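Jolien Vandenberghe came to Hadham in July with two suitcases and a box of photocopied petitions. She is one of this year's residential fellows, and she will stay until the end of spring to finish a book on how ordinary people wrote to their local governments between the wars.

The petitions come from Skirnska, a market town whose council kept nearly everything it received. Vandenberghe has 358 of them. "Most are about rent, water or stall fees," she says. "People wanted something fixed and they wrote it down. A few run to 4 pages. Many are only a line or two with a signature."

She was trained as a legal historian and spent three years teaching before she applied. Her original plan was to study the council's replies. She dropped it after the first month, when she found that the replies were nearly all copied from the same form letter.

"The letters coming in were much more varied," she says. "You see people trying out the word 'right' – sometimes in a way a lawyer would not accept. One woman claims a right to quiet on Sundays. She had no such right in law, but she wrote as if she did, and her neighbors signed too."

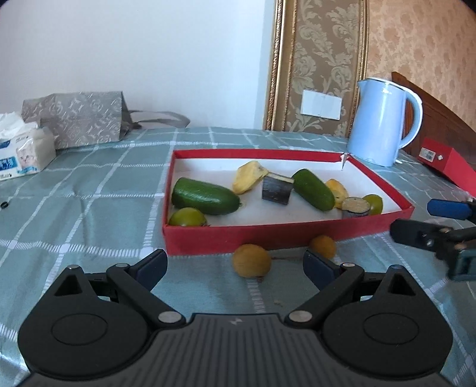

Cucumber and eggplant in a red cardboard tray.

The fellows eat lunch together four days a week, and Vandenberghe says the conversations there have changed two of her chapters. Zacharopoulos, a sociologist working on tenant groups, asked her who had carried the petitions to the town hall. She had not thought to look. Several of the cover sheets name a messenger, and the same names come back year after year.

She will present that part of the work at an open reading on Oct 6, 2018, in the library. Visitors will be invited to read a petition aloud in translation and to write one of their own. The hall seats 200, and no registration is needed.

After that she returns to the chapter on Driltis, the district across the river, where far fewer papers survive. "I have one folder," she says. "I'm still deciding what I can say from one folder."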